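How to Fold a Puffer Jacket for Storage
By Farzana Khokhar

A puffer jacket takes up a lot of closet space if it hangs all year, and the hanger can leave marks in the shoulders. Folding it takes a couple of minutes. I put mine away in May and get them out again when the weather turns.

What you need: a clean, fully dry jacket and a flat surface wider than the jacket. A bed works well.

Step 1. Empty the pockets. Check the inside one too — I have washed a bus pass that way.

Step 2. Lay the jacket on its back with the collar toward the pillows. Bring the front panels together and close the zippers. Smooth the body with your palms, working from the collar down to the hem. The stitched channels should run straight across.

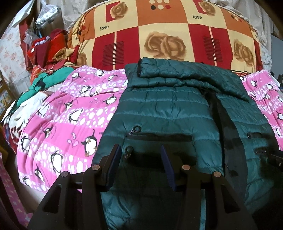
Do I have to press all the air out before folding?
Press out enough that the jacket lies flat and stop there. Squeezing it hard makes the fill clump, and it will puff back up while you work anyway.

Step 3. Fold one sleeve across the chest, then the other, so they lie one on top of the other. If the sleeves are long, turn the cuffs back toward the elbows.

Step 4. Fold each side in a little if your shelf is narrow. For a wide shelf or an under-bed box you can skip this.

Step 5. Bring the hem up toward the collar and tuck the loose edge under. Pat the top lightly. You should have a flat, soft rectangle with the channels still running across it.

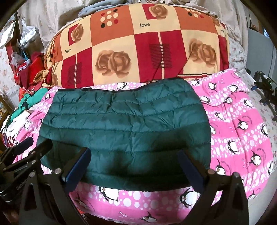
Talha Hayat wrote in to say that he folds his the same way but puts a cotton pillowcase over it before it goes on the shelf, and that it keeps the dust off better than the plastic bag he used before.

Step 6. Store the jacket on top of the pile, with nothing heavy over it. Sweaters and jeans go underneath. Keep the closet door open for an hour now and then if the room is damp.

When you take the jacket out, shake it by the shoulders and hang it overnight. Most of the creases drop out. If the fill still looks thin in places, put the jacket in the dryer on low with two clean tennis balls, provided the care label allows it.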